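Subject: Re: [lexicon-editors] Labeling of degree adverbs in the bilingual entries

From: Despina Lazaridis
To: lexicon-editors list
Cc: Arturo Russo 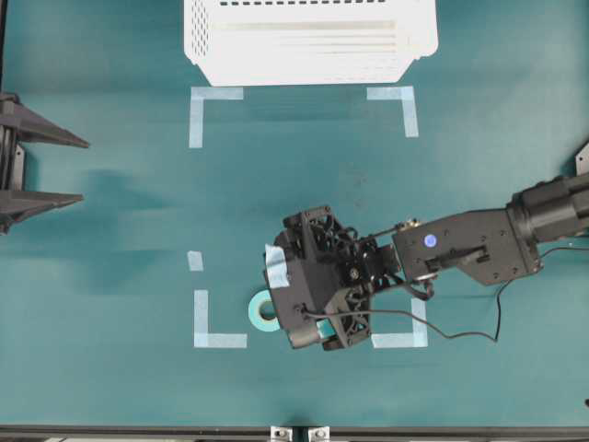

White crate and tape corner marks on the table.

Dear colleagues,

Thank you to everyone who commented on the draft guidance for adverb entries in the Pullemero Spanish–English dictionary. I am replying to Benjamín Montecinos's message in full, as it raises the points on which the editorial office has now reached a decision.

On the request of Benjamín Montecinos, who wrote:

> The current style guide allows three different labels for words
> such as "muy," "bastante" and "demasiado." In the file I received
> there are 47 entries marked "adv," 11 marked "adv degree" and
> a handful with no label at all. The same word may carry one label
> on the Spanish side and another on the English side.
>
> I would also ask for a ruling on "medio," as in "está medio
> dormida." Some contributors treat it as an adjective and then
> add a note on agreement, although the form with "medio" does not
> change in standard usage. Learners will reasonably conclude that
> the note and the example contradict each other.
>
> Finally, may we drop the long definition of "adverb" that now
> appears beside every label? It takes up more room than the
> translation in most short entries.
>
> Benjamín Montecinos

The office has decided as follows.

First, the label "adv" will be used for all adverbs on both sides of the dictionary. The label "adv degree" is withdrawn. Where the sense of degree matters to the reader, it should be given in parentheses before the translation, for example: bastante (to a fair degree) quite, rather. Entries with no label should be returned to the contributor and not corrected silently.

Second, "medio" before an adjective is to be entered as an adverb, with the translation "half" and the example supplied above. The adjective receives its own numbered sense: "media hora," half an hour. Regional use in which the adverb agrees with a feminine adjective may be recorded in a usage note — one sentence is sufficient — but must not appear in the main example.

Third, the definition of each part of speech will move to the front matter. Zübeyde Akgül is preparing the revised pages and will circulate them in August. Until then, please leave the existing text in place, as removing it by hand has disturbed the numbering of senses in at least one batch.

Fares Karaki has asked whether entry 2776, "casi," falls under the first ruling. It does. The separate sense "casi que" remains open, and contributors who hold written citations for it are invited to send them to the list with the source and page number.

Corrections to batches already submitted should be made in the shared file. Please do not send replacement files by e-mail.

Yours sincerely,

Despina Lazaridis
Editorial Office, Pullemero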